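Chapter 4
Setting Up a Single-Arm Cell

Before the first bolt goes in

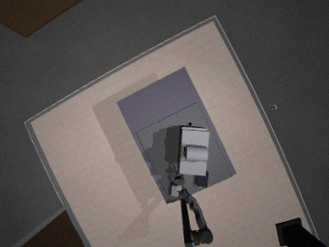 I love this part of the job! A new cell is all possibility, and the cheapest place to make mistakes is in the simulator, where moving a table takes one drag of the mouse and no sore backs. By the end of this chapter you will have laid out a cell, taught its home position, checked its reach and written the first page of its maintenance log.

Our working case is the bench cell at Wullstead, which Solange Kennedy and Murray Paquette set up one January and have looked after ever since. It is small enough to keep in your head, and it has thrown up nearly every fault a beginner is likely to meet (including one loose base plate that took a whole afternoon to find).

Start with the base. Everything the arm knows about the world is measured from there, so an error of a hair at the base grows into a real miss at the fingertips. At Wullstead the base centre was meant to stand 508 mm from the pick point. Murray measured it at 301 mm on his first try – he had hooked his tape on the wrong edge – and the arm would have been taught to stop well short of its work.

Next comes reach. Drive the arm slowly to each point it will visit and look at the elbow as well as the gripper. A pose that gets the fingers to the right spot may still leave a joint close to its limit, and you want to find that out at crawling speed.

Keep a notebook beside you as you read. Section 4.1 begins with the base plate, and you will need a tape measure, a square and a sharp pencil.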